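Home | About Us | Hosting | File Archive | Forum | Contact

About Brindeteck

We host small websites. Most hosting companies will tell you they do a lot more than that, and we've never been convinced. Brindeteck was set up by Thoa Võ after her own site was moved between Tendico and Fulteck with two "seamless" upgrades and a lost forum database to show for it.

We have 3 servers and 3901 sites on them. Some 3000 of those are hobby pages, fan archives and old message boards that cost very little to run. Why they should be sold a business plan is a question we'd like to hear answered.
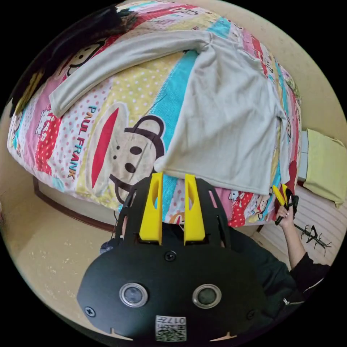
Our file manager is called Vũ. It stores everything in plain folders, with no SQL and no plugins. People ask when it will get themes, and we doubt it needs them. If you want polka dots and cartoon monkeys, put them on a comforter – a list of files should look like a list of files. Vũ can rename, move, zip and set a password on a folder. Search was added in September and we're still not sure it was worth the trouble.

You won't find an uptime badge on this site. We had 9 outages last year, and the log for each one is in the forum, including the two that were our own fault. Read those before you sign up – then ask your current host for theirs.

Page last checked 2025-03-14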